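Forum > Home and Garden > Damp, Mold and Air

Topic: Basement dehumidifier or just ventilate?

yurii_bilyk
Posted 9:14 PM

Hello all. We moved to Trimmont in November and the basement smells like old paper. The meter shows 71 percent in the morning. My neighbor says to open the two small windows and wait. The shop in Flonimbridge wants to sell me a Wallow dehumidifier for 659. Before I pay this money, I would like to hear from people who have the same type of house, with stone walls and no heating below. 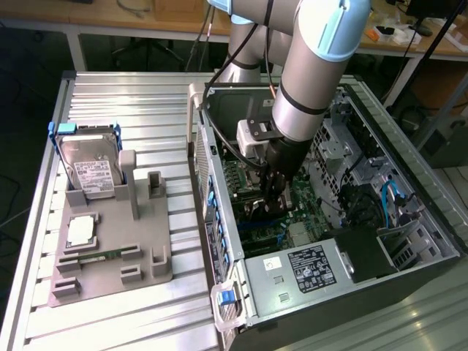

My main worry is storage. We keep winter clothes, my wife's sewing patterns and up to 3,000 old postcards from her father down there, and there is no other room for them. I also want to keep my spare desktop tower in the basement. Is 71 percent bad for such things, or only for paper and cloth?

mossyfoot
Posted 9:40 PM

Windows in November will not do much harm, but in July you will let the warm wet air in and it will get worse. Buy the machine.

Wanyama_K
Posted 10:02 PM

I disagree with mossyfoot. First look outside. My gutter was emptying next to the wall, and after I moved the pipe I went from 74 to 60 without any machine.

yurii_bilyk
Posted 10:15 PM

Thank you, I did not think about the gutter. I will check it when it rains. And for the postcards?

mossyfoot
Posted 10:31 PM

Upstairs, please. Under a bed if you must. And put the panel back on your computer, dust is a bigger problem than 71 percent.

Wanyama_K
Posted 10:38 PM

On the postcards we agree.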